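Cables on the desk and the wall behind it: what works in our room

I was asked in the comments to write again about the cables, because the old page was lost when we moved everything to Jotgate. So I write it new, with the things I learned in the meantime. The room is small, 10 square meters, and the desk, the radiator and the drying clothes must all share it.

Straps first

Throw away the plastic zip ties, or keep them for the garden. For cables I use only the soft straps that open and close again. A zip tie is quick to put on, but each time you want to add one cable you must cut it, and sooner or later you cut also the cable. I did this with a lamp that was almost new.

The strap should be firm but the cable must still slide a little when you pull it with two fingers. If it does not slide, open it and start again.

A thick cable does not like a sharp corner. Let it make a wide bend, and put the strap before the bend and not in the middle of it. Where something moves, for example a lamp with a joint or a monitor on an arm, leave a loop. Move the thing to both ends of its way and look if the cable gets tight. Only then close the last strap.

Black straps on black cables are nice to look at and hard to find in the evening. I put a small piece of colored tape on the ones I open often.

The radiator

Cables stay away from it. Mine go along the other side of the desk, even if the way is 2 meters longer. In November, before the heating season becomes serious, I clean between the lines of the front with an old sock pulled over a wooden spoon. Lay a wet towel on the floor first, the dust falls on it and you can fold it all together.

Clothes do not belong on the radiator or close in front of it. My mother in Čierny always dried shirts like this and they came out stiff as paper. If you hang something light next to it, shake it well before and pull the sleeves straight, and you save the ironing.

White surfaces

Smooth white plastic shows each finger. I take warm water with one drop of dish soap, a soft cloth, then a second cloth that is dry. No powder and no rough sponge, they make the gloss dull and it does not come back. Unplug first. Gray lines where a cable was rubbing go away with a white eraser, the school kind. Try it in a place behind.

For the narrow ledges under a frame I use a flat paintbrush.

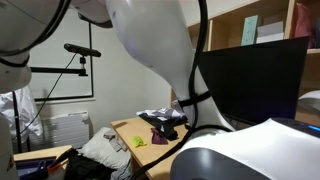
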